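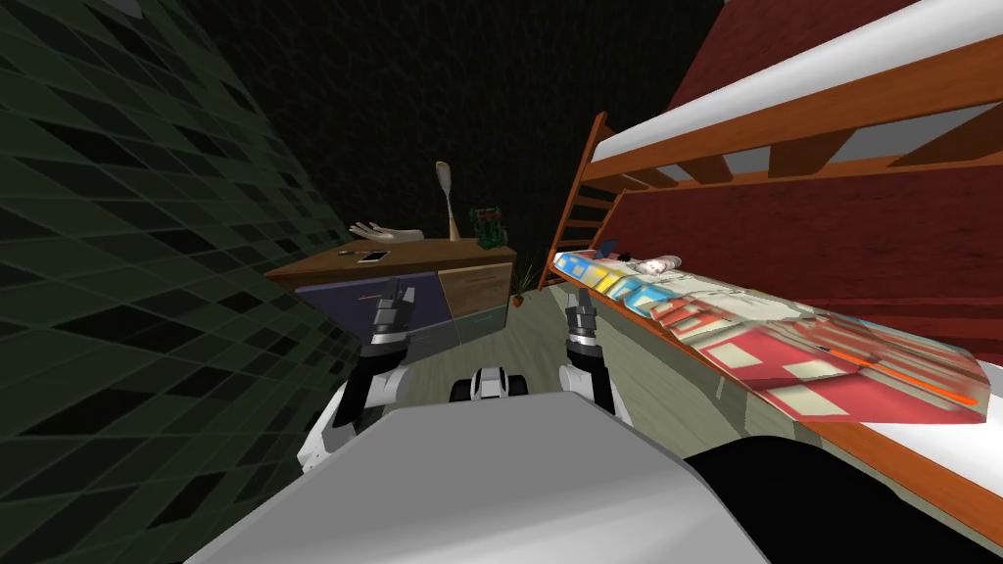 Two arms, a wooden cabinet and the foot of a bunk bed, in a computer-rendered room.

Opinion > Work and Wages

Opinion Business Letters Archive

4 min read

The housing deduction has to go

By Anas Farah

The provincial labor office in Stevham is taking comments until December on its new rules for seasonal workers. Most of the talk so far has been about the hourly minimum. I think the more important line is on the ninth page, where the draft lets employers keep taking rent out of wages before the worker sees them.

At the Ouazzani packing sheds outside Flarnovmont, 251 people sleep in company rooms during the season. The deduction is 130 a week for a bunk. A packer on the lowest grade ends up giving almost a third of take-home pay back to the firm that issued it. There is no lease and no receipt, and a worker who is let go on a morning shift is expected to be out of the room by evening.

The employers say the rooms are cheap compared with the town. That is true on paper. A single room in Flarnovmont, when there is one, costs 211 a week. But the person paying 211 has a door that locks and a landlord who is not also the boss. Someone who complains about a leaking roof in a company bunkhouse is complaining to the same office that decides next week's hours. Most people keep quiet, and I would too.
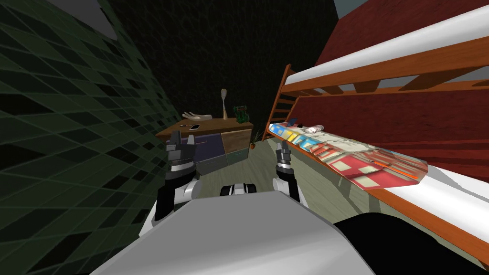
The draft does include a standard for what a room must contain, and it is thin. It asks for a bed, a light and "storage suitable to the occupant." I asked the labor office what the last part means and was told it is up to the inspector. A low cabinet with a couple of drawers and some space on top for small things would pass, and it would pass whether one person used it or six. The rule should say one lockable drawer per person and give a size. Inspectors can measure a drawer. They can't measure "suitable."

Tokalia, the growers' association, argues that if the deduction goes, its members will stop offering beds at all. It says they provide 3,907 of them across the province. I take the point seriously - the towns could not absorb that many people in one season. Nothing in my proposal stops a firm from renting out a bed, though. It would pay the full wage first, then charge rent under a written agreement, with two weeks' notice on either side. Other landlords manage this every month.

Some growers will lose money on unpaid rent. They can go to small claims court like anyone else who is owed.

The labor office accepts comments by mail or at the front desk until four in the afternoon. Workers can send theirs without a name, and the form is one page. Ask for the one on wage deductions, as the general form goes to a different department.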